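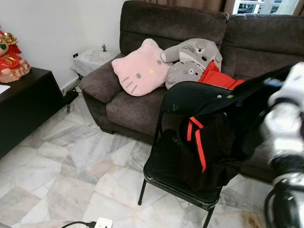 Living room site: the arm near a black garment with two red stripes, draped over a folding chair.

Datasets > Household > Zuren Garments

# Zuren Garments: data card

30 Mar 2023
By the Arico data group

This site uses cookies to remember your settings. Accept | Decline

## Summary

Zuren Garments is a set of teleoperated episodes of a two-armed robot handling clothes in furnished homes. We collected it to test one question: does a grasp policy trained on light, plain clothes still work on dark ones, where folds and edges are hard to pick out?

## Contents

- 830 episodes, of which 184 are held out for testing
- 26 garments, mostly shirts, jackets and pants
- Head camera video, joint states and gripper commands
- A text label for each episode, written afterward

Clothes start on chairs, tables, sofas or a rack. Homes were left as they were found, so expect toys, cables and ornaments in view.
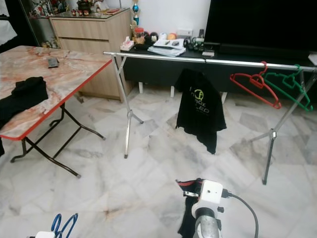
Same home: black garment with red trim in the right gripper, clothes rack behind.

## Method

The baseline, Jado, predicts a grasp point from one head camera image and then closes the gripper. Our variant adds a second look — the arm stops short of the cloth, takes a new image and corrects the point. Both were trained on the same 560 episodes. The remaining 86 training episodes were used for tuning.

## Result

The second look helped most with black garments on dark furniture. It made little difference on plain tabletops. Sleeves are still a weak spot for both versions, and thin straps are worse.

## Known problems

- The arm often blocks part of the head camera view at close range.
- Gripper force was not recorded.
- Labels say "jacket" for most zip-up tops. Treat that word loosely.
- Rack episodes are fewer than chair episodes.

## Splits

Test homes do not appear in training. The Öztürkmen split holds out garments as well as homes and should be reported separately. Please state which split you used.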